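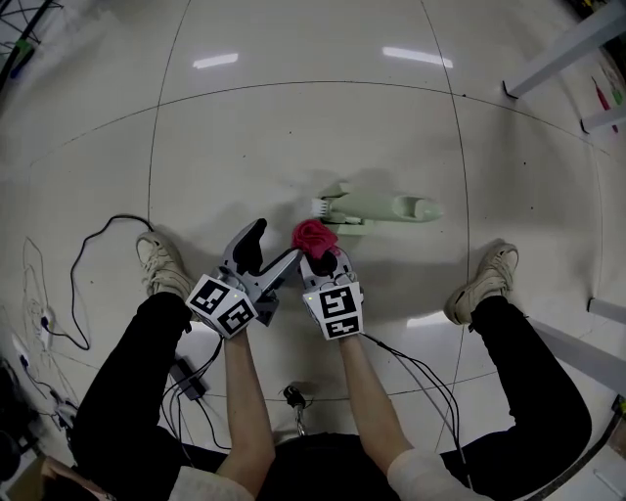 Rozīte: household words as people say them at home

README, version 10

Rozīte is a table of words for cleaning tools and small chores: rags, scoops, dustpans, brushes, buckets, and what one does with them. It has 301 entries in five languages. I began it when I was translating a cleaning manual and found that my dictionary had one word for cloth, while my mother-in-law has six.

What is in the folder

words.csv -- the main table, one word in one row
speakers.csv -- age group, region and first language of each speaker
notes.txt -- longer remarks which did not fit in the table
old/ -- earlier versions, please do not use them for new work

Columns in words.csv

id: a number, never used again after a row is deleted
word: the spelling the speaker gave, also if a dictionary has another one
lang: Latvian, Bulgarian, Thai, French or Cantonese
meaning: a short explanation in English
register: home, shop, or both
speaker: links to speakers.csv
checked: yes or no

For Thai and Cantonese the word is in the usual script, and the column "sound" has a simple romanization. The romanization was made by two people and they do not agree everywhere about the tones. I left both ways as they are.

How the words were collected

We spoke with 35 people, most of them in their own kitchen or on the telephone. We asked them to tell how they clean up after a meal, and wrote down the nouns and verbs. Only at the end we asked direct questions, such as "what do you call the cloth for the floor, and is it the same word as the cloth for the table?" Ojārs Zariņš did the Latvian part, and Nikola Georgiev the Bulgarian one.

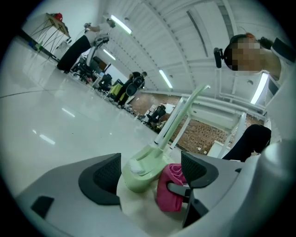 Hiu-tung Kwok wrote to us that the column "register" is too simple, and that in her family one word for rag is used only when somebody is angry. She is right. I put her remark in notes.txt under row 191, and a fourth value, "mood", may come in the next version.

Known problems

The French rows are nearly all from one city. Brand names used as common words are missing in Bulgarian but present in Thai, so do not compare these two. Verbs are fewer than nouns, and the verb for shaking out a cloth through the window has no good English meaning yet -- suggestions are welcome.

Opening the file

Please open it as UTF-8. In some spreadsheet programs the letters ī and ņ become question marks, and if you save it then, they are lost.

Use and contact

Free for study and teaching, with the name Rozīte mentioned. Corrections go to Bernadette Tessier, with the row id in the subject line.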